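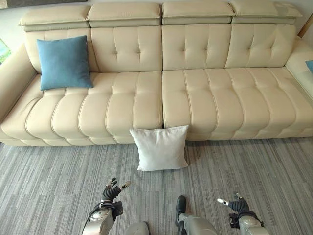 Whole-body teleoperation is a way of controlling a humanoid robot in which a human operator's arm, hand, torso and leg movements are passed to the robot as it works. It is used to carry out tasks at a distance and, more and more often, to record demonstrations from which a robot can learn a task. In the second use it belongs to the wider field of learning from demonstration, also called imitation learning or programming by demonstration.

Background

Early methods of teaching robots by example were developed for factory arms. An operator led the arm through a series of positions, which the controller stored and played back. Lead-through teaching of this kind was common in spray painting and arc welding, where the part to be worked on was always in the same place. Playback fails when objects move between one cycle and the next, so it was of little use in homes.

Later methods treat the recorded motion as data. A set of demonstrations is used to train a control policy, a program that takes in camera images and joint positions and gives out the next movement. The policy is expected to cope with starting positions that do not match any single recording.

Methods

In kinesthetic teaching, a person holds the robot's arm and moves it directly. The method needs no extra equipment and gives the teacher a feel for the robot's reach. It is hard to use on a humanoid, where one person would have to guide two arms and the fingers of both hands while the robot keeps its balance. The teacher's body also tends to block the cameras.

In teleoperation, the teacher stands apart from the robot. Common input devices include:

Motion capture suits, which measure the operator's limbs
Headsets with hand tracking, which also show the operator the view from the robot's head
Sensor gloves, which measure finger bend
Leader arms, which are smaller or lighter copies of the robot's own arms

The operator's movements must be converted to suit the robot, a step known as retargeting. Human and robot limbs differ in length and joint range, and a direct copy of joint angles may leave the hand short of the object. Most systems match the position of the wrist first and work out the elbow and shoulder from it. Walking is often handled separately, with the operator giving a direction and a balance controller placing the feet.

Household tasks

Tidying a living room is a frequent subject for demonstrations. It combines walking, bending and two-handed handling, and the objects are unlikely to break. Throw pillows are a typical case. A pillow changes shape when it is gripped, has no fixed handle, and can be picked up by a corner, by an edge or between two palms. A pillow on the floor also requires the robot to reach low while standing close to the furniture.

The Nuslow tidying set, put together under Ulla Rautiainen, contains 800 demonstrations of pillows and blankets being placed on sofas and beds. They were recorded by 6 operators. Each demonstration has a start layout and a goal layout, but the operator is free to choose the grip and the path. Rautiainen grouped the recordings by starting layout and found that operators differed most in where they stood before bending down.

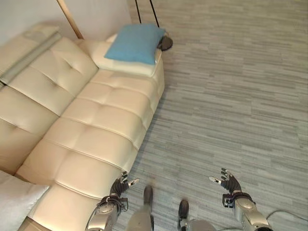 Standing position matters in such tasks because it limits what the arms can do afterward. A robot that stops too far from a seat has to lean, and one that stops too close may have no room to bring its forearms up past the front edge. Operators using a head view often turn the robot to look along the furniture before they commit to a reach, and these looking movements are normally kept in the recording.

Data quality

Demonstrations vary with the skill of the operator. New operators pause often, and a policy trained on their recordings may learn to pause as well. A common remedy is a practice period. At the Flildale laboratory, new operators complete 25 practice runs before any of their work is saved.

Delay between the operator and the robot is another source of trouble. When the picture arrives late, operators switch to a move-and-wait style, making a short motion and then stopping to see its result. Nives Ferraro described the effect in a study using the Tedesco control rig and suggested trimming the waiting periods before training. Other groups keep them, on the grounds that cutting frames alters the apparent speed of the robot.

Failed attempts are handled in different ways. Some collections remove them. Others keep runs in which the operator dropped an object and picked it up again, as these show the policy how to recover.

Limitations

Whole-body teleoperation is tiring, and sessions are usually short. The Suden operator guide sets a limit of 3 sessions per shift. Most systems give little or no sense of touch, so the operator has to judge grip by eye. Light-colored objects on light-colored furniture can be hard to make out in a headset.

See also

Imitation learning
Motion retargeting
Telepresence
Humanoid robot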